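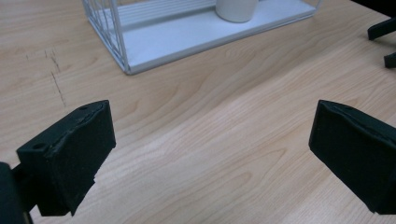

When the staff of the Bustport reading rooms were asked last winter what they would most like to see replaced, the tables came near the top of the list. They were replaced in the spring, and the new wooden tops have now been in daily use for a full season. Andor Medve, who has been responsible for furniture and fittings at the rooms through two refurbishments, spoke to the newsletter one morning in June, before opening, about how the tables were chosen and how they are to be looked after.

The old tables had dark tops with a hard, shiny finish. Mr Medve is careful not to speak badly of them. "They gave very good service," he says. "They were bought to last and they did last. But they made the room feel like late afternoon at any time of day, and readers had been telling us so for years."

The first decision was therefore a matter of colour. A pale wood was preferred from the beginning, and samples were obtained from two suppliers, Deltier and Balogh. They were left on a window sill for a month beside a written request that people should handle them.

"We learned a good deal from that," Mr Medve says. "In the catalogue everybody liked the plainest board. Once the samples were out, people kept picking up the one with the strong grain. They ran a thumb along it. One gentleman told me it looked like sand after the tide has gone out, and I have never quite been able to see it any other way."

The order went to Balogh. The delivery was made early, on a wet morning in March, and the tops were kept in the back corridor for five days before they were fitted. Mr Medve had asked for this himself. Wood which has travelled in a cold van should be given time to settle in a heated building, he explains, and he would make the same request again.

No two of the tops are alike. On some the figure is straight and quiet, and on others it wanders. The fitters had asked whether the boards should be sorted so that similar ones stood together, and Mr Medve declined. "I told them to put them down as they came off the stack -- and I am glad of it now. Regular readers have a favourite. They will walk past three free places to sit at it."

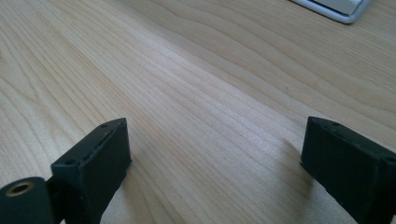

Wood that is light in colour does ask more of those who look after it. Ink shows, as does the ring left by a cup, and the rooms have had to be firmer than before on the subject of drinks. Mr Medve has written a single page of instructions for the cleaning staff, which is kept inside the door of the supplies cupboard. Tops are to be wiped with a cloth that has been well wrung out, following the direction of the grain, and dried at once with a second cloth. Nothing is to be sprayed directly on the wood. Marks that do not come away with water are to be reported and left alone.

"The temptation is always to scrub," he says. "A small mark is a small mark. A patch that has been scrubbed is there until the whole top is sanded."

A care oil, sold under the name Fistero, was tried on the underside of one top before it was accepted for general use. It is applied twice a year, after closing, and the tables are left until the following morning. Mr Medve records each application in the maintenance book, together with the number of the table.

He was asked about cost. The budget approved for the tops was 3000 pounds and the final invoice came to 2831, delivery included. The existing legs and frames were kept. "There was nothing wrong with them," he says. "We tightened the bolts and replaced the felt on the feet -- the noise had been a complaint too."

Readers have asked whether the low tables in the children's corner will be treated in the same way. Mr Medve confirms that the matter has been raised, but no money has yet been set aside for it. Those tables are painted, and he would prefer to see them repainted before anything more is considered.

The next oiling is planned for September. The main room will close an hour early that evening, and notices will be placed at the desk in advance.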